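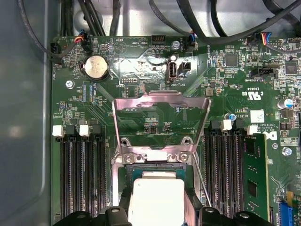

## 4. Setting up the archive server

Section 4 covers first start, disks, network, user accounts and the nightly copy for the Idosel archive server at the Nendbridge office. Hardware assembly is in section 3. Scanner set-up is in section 5.

Steps 4.1 to 4.3 need a screen and a keyboard connected to the server. Everything after that can be done from another computer on the office network.

### 4.1 Before you start

Have the following to hand:

- the Idosel installer stick (label side marked with the version number)
- the licence sheet
- the network plan from section 2, filled in
- two data disks of the same size, already fitted
- one external disk for the nightly copy

> **Caution:** The installer erases both data disks without asking a second time. If either disk has been used before, copy off anything you want to keep.

The server must be on the protected outlet of the Prendent power unit. The outlets on the other side of the unit filter the supply but have no battery behind them.

### 4.2 First start

1. Plug in the installer stick. Use a port on the rear of the case.
2. Switch on and press F12 repeatedly until the boot menu appears.
3. Choose the entry that begins with "UEFI" and names the stick. There may be two entries for the same stick; the one without "UEFI" will start the installer but the finished system will not boot.
4. Select **English (UK)**. The keyboard layout follows the language and can be changed separately on the next page.
5. Set the time zone and check the clock. Correct it if it is more than a minute out.
6. Choose the small internal drive as the system drive. Leave the two data disks unticked.
7. Select **Install**.

The installer copies 357 files and then checks each one. The progress bar stands still at the start of the check, sometimes for several minutes. Leave it.

8. When the message "Remove media" appears, take out the stick and press Enter.

If the server returns to the boot menu after step 8, go into the firmware settings and move the system drive to the top of the boot order. Save and restart.

### 4.3 Data disks

1. Log in at the console as `setup`. The starting password is on the licence sheet.
2. Type `disks list` and press Enter. Both data disks should be shown as **blank** or **foreign**.
3. Compare the serial numbers with those you wrote down in section 3.
4. Type `disks pair` and press Enter.
5. Enter the two slot numbers when asked, separated by a space.
6. Type the word `ERASE` in capitals.

Pairing writes everything to both disks. One disk can fail and the archive will carry on from the other, although it will be slower when searching.

*Note:* The first synchronisation runs in the background. You can carry on with 4.4 while it is running, but do not load any documents until `disks list` shows **paired, clean**.

If only one disk is listed, shut down, disconnect the mains and reseat both ends of the data cable to the missing disk. Two cables in the spares drawer have no locking clip – do not use them for this.

### 4.4 Network

The archive needs a fixed address. Do not reserve one in the router as well, or the two settings will drift apart when the router is replaced.

1. At the console, type `net fixed`.
2. Enter the address, mask and gateway from the network plan.
3. Enter the name `archive`.
4. Accept the suggested web port, 886, unless the network plan gives another.
5. Type `net apply`. The console is unavailable for a few seconds.
6. From another computer, open a browser and go to the server's address followed by a colon and the port number.

The browser will warn that the certificate is not trusted. For the first visit only, accept it. The office certificate is loaded in step 4.5.4.

| Symptom | Check |
|---|---|
| Page does not load at all | Cable, then the port number in the address |
| Page loads but has no pictures or buttons | Browser is too old; see Appendix B |
| Page loads by address but not by name | Name server entry missing; see section 2 |
| Page asks for a password, then asks again | Caps Lock; clock more than five minutes out |

### 4.5 Accounts and access

1. Log in to the web page as `setup`.
2. Open **People** and add one account with the role **Keeper**. At Nendbridge the keeper is Xinyi Tang.
3. Log out, log in as the keeper and set a new password when asked.
4. Open **System > Certificate** and load the office certificate file. The page restarts.
5. Open **People** again and switch the `setup` account to **Off**.
6. Add the remaining accounts with the role **Reader** or **Filer**.

Readers can search, view and print. Filers can also add documents and change titles. Only a keeper can delete, and deleted documents stay in the holding folder for 30 days.

> **Caution:** Do not switch off `setup` until you have logged in as the keeper at least once. With both accounts unusable, the only way back in is a fresh installation.

### 4.6 Loading the existing papers

The scanned papers from the Feng collection are supplied on a separate disk, already sorted into year folders. There are 3,700 documents in all.

1. Connect the Feng disk to a front port.
2. Open **Load > From disk** and select the top folder.
3. Set **Title from** to *File name*.
4. Set **Date from** to *Folder*. The file dates are the dates of scanning and should be ignored.
5. Leave **Read text** ticked.
6. Select **Load**.

Text reading is the slow part. Expect around 3,000 pages an hour with nobody else using the server, and less during office hours. Start it in the evening if you can. Documents can be found by title straight away and by content once they have been read.

When loading has finished, open **Load > Report**. Anything under **Not read** is normally handwritten or was scanned upside down. Rotate the page in the viewer and select **Read again**; handwritten pages can be left as they are and given keywords by hand.

### 4.7 Nightly copy

1. Connect the external disk to a rear port.
2. Open **System > Copy** and select **Prepare disk**.
3. Set the start time to 01:30. The Prendent unit runs its battery test at 03:00 and the copy should be finished by then.
4. Tick **Verify after copy**.
5. Enter the address that failure messages should go to.
6. Select **Run now** and wait for the result.

The first copy takes much longer than later ones, which contain changes only. If it is still running at 03:00, postpone the battery test from the unit's front panel – see 7.2.

A copy that has never been restored should not be relied on. Pick one document, delete it, then bring it back using **System > Copy > Restore single**. Do the same again each December and enter the result in the log sheet at Appendix D.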